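Drandineo Family Advocacy Forum
Board: Procedure and records
Topic: Obtaining a second radiology opinion before the review meeting

Page 1 of 1

Moderator_Lebrun
Nov 16, 2022

Members have asked for a single thread on second opinions, as the older ones have become hard to follow. Please keep posts to matters of procedure. Names of children, hospitals and treating doctors must be left out, and posts containing them will be removed. Nothing written on this board is legal advice. Families who are already in proceedings should speak to their solicitor before acting on any of it.

The first question, sent in by a member who wishes to remain unnamed, is whether parents may instruct their own radiologist before the first review meeting, or whether they must wait until permission is given.

northgate_parent

We waited, on advice, and I would do the same again. Our solicitor's view was that a report obtained privately might not be admitted, and that we might be asked to explain why we had shared the scans at all. We made a written request in May and permission was granted at the next hearing. The expert was then agreed by both sides, and his report could not be dismissed as one that we had paid for.

H. Wetherby

I must respectfully disagree with the above as a general rule. Before proceedings are issued, the position is different. A parent may ask for the child's records and may seek a medical view on them. In our case the delay would have meant that the blood tests for vitamin D and copper were never done, as the samples would have been too old to be of use. The request to the hospital should be made in writing at the earliest date, and it should name the tests.

northgate_parent

I accept the point about the tests. I was speaking of expert reports, and after proceedings have begun. The two should be kept apart in this thread or readers will be misled.

Moderator_Lebrun

That is a fair remark. Members are asked to state in each post whether they are writing about the period before or after proceedings were issued.

Bastien Hamel

Before proceedings, in my case. I would add a practical matter which is often missed. When the hospital released our daughter's records, we received 2,958 pages and a disc. The disc held reduced copies of the X-rays. The radiologist we approached could not give a view on those and asked for the full files in their original format. It took 17 days to obtain them. The covering letter should therefore ask for "all imaging in original format, including any images not reported on". Ours did not, and we lost time that we could ill afford.

quillon70

May I ask what the opinion cost? We have been quoted 800 pounds for a first reading, without a written report.

Bastien Hamel

Ours was higher, but it included a short letter. I would be cautious about a reading with nothing in writing, as it cannot be shown to anyone afterwards. Ask at the outset whether the fee covers a letter, and whether the doctor is willing to be named.

H. Wetherby

Families should also ask whether the doctor still treats children. The other side will certainly ask it.

quillon70

Thank you both. I shall put those questions to them this week.

Jusari_Carer

I write as a grandparent and kinship carer, after proceedings. I do not share the confidence shown here in second opinions. We obtained one and it agreed with the first in nearly every respect. It was then disclosed, and it did us harm. Members should be told plainly that an opinion may go against them.

H. Wetherby

I am sorry to read that. It is a proper warning, although I would say that a family which is in the right has more to gain than to lose.

Jusari_Carer

With respect, that is easily said. The second doctor had not seen the birth records, which showed a difficult delivery, and so he reached his view on half the material. My advice is to send everything or to send nothing. We had prepared a list of the documents enclosed – I would urge every family to do so – but the maternity notes were held by a different trust and were not on it. 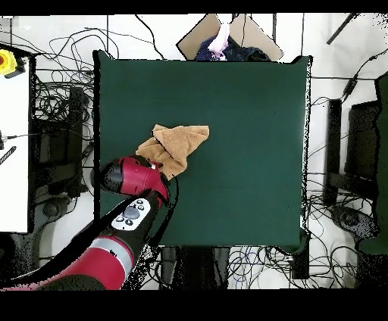 They reached us four months later, after a second request. Had we held them at the start, the doctor could at least have been asked whether they altered his opinion. I would now write to every trust involved on the same day, and keep a note of the date of each letter and each reply.

northgate_parent

This matches what we were told. The Nenemden guide to records requests has a table for the purpose, on page 70 if I recall correctly. It is dull work but it was accepted without question when we produced it.

Bastien Hamel

I can send my covering letter, with the names removed, to any member who asks by private message. It should be checked by a solicitor before use.

Moderator_Lebrun

Thank you. The letter may also be sent to the moderators, who will consider placing it in the documents section. The thread remains open for replies concerning maternity notes and records held by more than one trust. Questions about fees should be moved to the costs board.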